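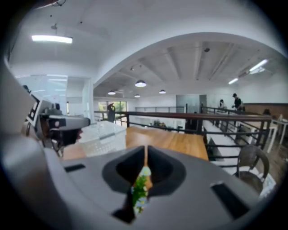
Sprig with green leaves, tiny white and pale blue flowers

From: Babar Kazmi
To: cutgarden list
Date: 17 Oct 2025
Subject: Re: hanging vs. silica for small blues

Jaanus, quick answer before I have to go get the kids, then a longer one below if I get to it.

Quick answer: silica for anything blue you care about. Hang the rest.

Longer. Quoting your bits so people who joined this month can follow.

> Jaanus Sproģis wrote:
> Hung most of my small-flowered stuff in the garage this year and the
> whites came out okay, kind of cream, which I can live with. The blues
> are gray. Not even a nice gray. Same bunches, same hooks, same door
> shut the whole time. I cut them all on one morning after the dew was
> off. Am I cutting too late or is it the garage?

Could be either. My money's on the garage. Does it have a window? You said the door was shut but you didn't say anything about a window. Pale blues go fast in light, even weak light from one dirty pane. I lost a whole batch of forget-me-nots that way and I thought I was being careful. Stapled an old moving blanket over the window after that and the next lot kept most of the color. Most, not all. Pale blue never comes out the blue you put in.

The other thing is how warm it gets in there. Warm is good, stuffy is bad. If the air doesn't move the stems stay damp in the middle of the bunch and the petals brown from the inside. Smaller bunches. I do maybe a pinch of stems, whatever fits between thumb and finger, rubber band not string. String goes slack when the stems shrink and then you're picking your flowers up off the floor. Ask me how I know.

> As for timing, I waited until everything was fully open because that
> is what the Soomro leaflet says.

OK so that leaflet. I like Soomro, I buy my plugs from them, but the leaflet is written for strawflowers and statice, and those are practically dry when you cut them. For little soft flowers on a spike or a loose cluster you want to go early. A few open at the bottom, the rest still in bud. They keep opening while they hang. If you wait for the whole thing to be out, the first ones are already on their way to seed and they drop as soon as you touch them. I'd go a good week earlier then you did. Maybe more in a hot summer.

Dew: yes, after the dew, but don't wait till the afternoon either. Limp going in means limp coming out.

> Is the Rorkico silica worth the money or is it the same stuff as
> everybody else's?

Same stuff as far as I can tell, except the grain is finer. Fine matters for small flowers. The coarse kind leaves dents in the petals, like somebody poked them with a pencil. I use Rorkico for the top layer, cheap coarse for the bottom of the tub where nothing touches it. One bag goes a long way if you dry it out again in the oven, low, door cracked, stir it once in a while. Don't use that pan for food afterward. And do your pouring outside or wear a mask, the dust is nasty.

How I do it:

Tub with a tight lid. An inch of gel in the bottom.
Cut stems short, lay them on their side if it's a sprig, face up if it's a single flower.
Spoon the gel in from the edges and let it creep in under the petals. Don't dump it on top.
Lid on, tape around the lid, write the date on the tape.
Leave it alone. 5 days for the tiny stuff. 7 if the stems are thick.
Pour off slow through a sieve. Soft paintbrush for the grains that stick.

The mistake is leaving them in too long. They go so brittle the leaves shatter when you lift them. Leaves are worse than flowers for this. If you want the leaves to stay on and stay green, check on the early side, and I mean really check, don't go by the date on the tape.

> Last thing. My wife wants some of these for cards. Press them fresh or
> can I press the dried ones?

Fresh! Dried ones just crumble. Pick off side shoots with a few flowers and a couple of leaves, that's the right size for a card. Blotting paper each side, then the press. I have a Baresico, the one with the wing nuts, and it's fine, but a stack of phone books did the same job for years. Change the paper after the first day, that's the only part people skip and it's the part that keeps the blue from going brown. Then don't open it again for 2 weeks. I know. But don't.

For glue use the tiniest dab on the stem only. If you put it behind the petals it shows through, especially on white ones.

Whoever asked off-list about spraying the finished bunches – I don't like hairspray, it goes sticky and then it's a dust magnet. I tried the Sturosex floral sealer on one wreath and it held up okay in the hall, but it darkened the pale colors a bit. Would not use it on blues. Test a scrap first. Keep whatever you make out of the sun and out of the bathroom.

Other list things while I'm here:

Seed swap envelopes. Please write the plant name on the envelope and not on a sticky note ON the envelope. They fall off in the box. I've got about 50 mystery packets on my dining table and my guesses are not good.

If you're sowing larkspur outdoors do it now, October is right for most of us. It wants the cold. Those of you up north can toss it on the first light snow, which sounds dumb and works great.

Somebody is still replying to the digest with the entire digest attached. Trim please. Those of us reading on phones will thank you.

Jaanus, let me know about that window. And if you have any of the cream ones left over I'd trade you some dried quaking grass for them, I grew way to much of it again.

Got to run, late already

Babar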